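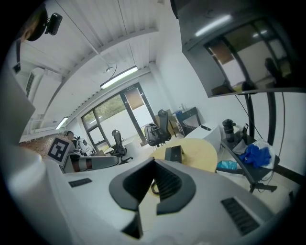 Oda Strand told us at the first meeting that a room with a large window does not need its lamps before the afternoon, and that we should start from this and forget the furniture. We did not follow her completely, but her remark decided the order of our work.

January
By Åsmund Haugland and Marcelino Nieto

Our project is about one office room in the Birkby building and how it could be made better for daily work. The room has white walls and a light-grey ribbed ceiling with long fluorescent fixtures. The large window and the glass door are both in the far wall, so the daylight comes mostly from one end.

We measured the light on the desk height with the lamps off. Near the window we got 488 lux, and at the round table we got 359 lux. Both values were taken at 11 in the morning. The round table is of light wood and we think it is the best place for reading, although people like more to sit by the window.

The second part was the air. The air-conditioning unit hangs high on the left wall. Leif Viklund sat for 30 minutes in a chair in front of the window and after that at the table. He found the table more comfortable, but one person is not a real test and we do not make a conclusion from it.

The third part was storage. Cardboard boxes are stacked against the wall beside the dark wooden shelf unit, near the glass door. We suggest to flatten those which are empty and to keep the others on the shelf, if they fit – we have not measured the shelf yet. A backpack was hanging on one of the black office chairs, so we also suggest 2 hooks on the wall.

The carpet we left out of the plan. It has a reddish-brown pattern and Oda Magnusson wished to discuss its colour, but there was no time for this before the report had to be delivered.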